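Speaker notes, 25th March
Flying boats and the people who looked after them

Start without the slides. Let them finish their tea.

Thank Deepika Lobo for asking me, and say sorry to anyone who came last time, when my voice went after ten minutes and Duarte Cardoso had to read the rest out for me (he did it better, annoyingly).

I should say straight off that I never flew in one. My uncle did the flying. I got the stories, usually at the sink while he washed and I dried, and for years I thought every family had somebody who'd landed on the sea at night with a flare path of dinghies. So I'm soft on these aeroplanes and you'll have to put up with it!

Then the mooring story. Go slowly, it's the good one. Coming up to the buoy on the water with no brakes, engines ticking over, a lad leaning out of the bow with a boathook and the wind swinging the tail round. Miss it and you go round again with the whole crew watching you. My uncle missed it 2 times in front of a visiting group captain. Pause for the laugh. If there isn't one, carry on.

Next bit is beaching. Wheels floated out and fixed on in the water, men up to their chests in it, then a tractor and a long pull up the slipway tail first. Gwenllian Samuel's father did this in winter and she's let me read from his letter. Page is folded in the blue folder. Don't paraphrase it, just read it.

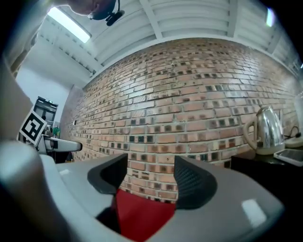

Why did they haul them out of the water at all? Salt got into everything, and the bottom of the hull could only be scraped and painted properly on dry land.

Say something about the smell here, oil and seaweed and frying bacon. They had a proper galley, remember. Adesuwa always asks about the galley, so leave room for her.

If I'm running late, skip the bit about the museum in 1969 and go straight to my uncle's logbook. Pass it round in its plastic sleeve. Last entry is on page 70, and I want it back before the raffle.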